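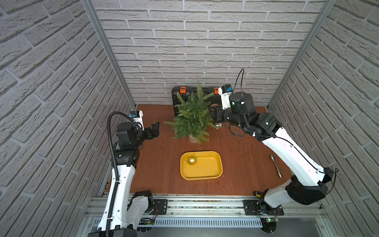
**Teaching by demonstration** is a way of giving a robot a new task by having a person carry it out through the robot's own arms. The person may take hold of the arm and move it by hand, or may steer it from a short distance with a matching set of controls. Either way the movements are recorded, usually along with pictures from one or more cameras, and a learning program later studies the recordings and tries to work out what to do when the objects lie a little differently. It is an old idea, older than most people suppose, and factory painters were guiding spray arms through their strokes long before anyone thought of asking a robot to tidy a table.

## Guiding by hand

In hand guiding, the motors are loosened so that the arm can be pushed about like a desk lamp. It is a friendly way to begin, and newcomers often take to it within an afternoon. The trouble is that the teacher's own hands and sleeves get into the camera's view, and that steering two arms at once this way calls for either a very patient friend or unusually long reach.

## Remote control

With remote control, the teacher holds a pair of smaller arms, often called leaders, and the working arms, the followers, copy every bend of the elbow and squeeze of the fingers. Two-armed work is where this method really comes into its own, and seasonal or household objects are popular for it, being cheap, familiar and pleasantly awkward to handle. A decorated tree asks for a gentle touch among springy branches, and the ornaments are smooth and round and quick to roll away. A tray with a raised rim is a great help here, and in a layout like the one used with the small potted tree, a gold ball and a copper-brown one can sit together in a corner of the yellow tray, where both grippers can get at them. 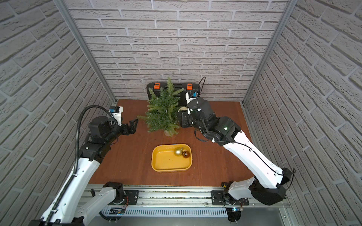
Sessions are normally broken into short recordings called episodes. The Troltcombe course notes, put together by Joar Bråten in December 2020, suggest 200 episodes for a simple task, in sittings of no more than 60 minutes, with the objects moved a little between one episode and the next. Camera placement gets a whole chapter to itself. A module mounted above each wrist, as on both of these white-and-black arms, travels with the gripper and looks at the work from close by, while a fixed camera keeps the whole table in view.

## See also

* Kistow leader arm
* Skendell method
* Two-armed handling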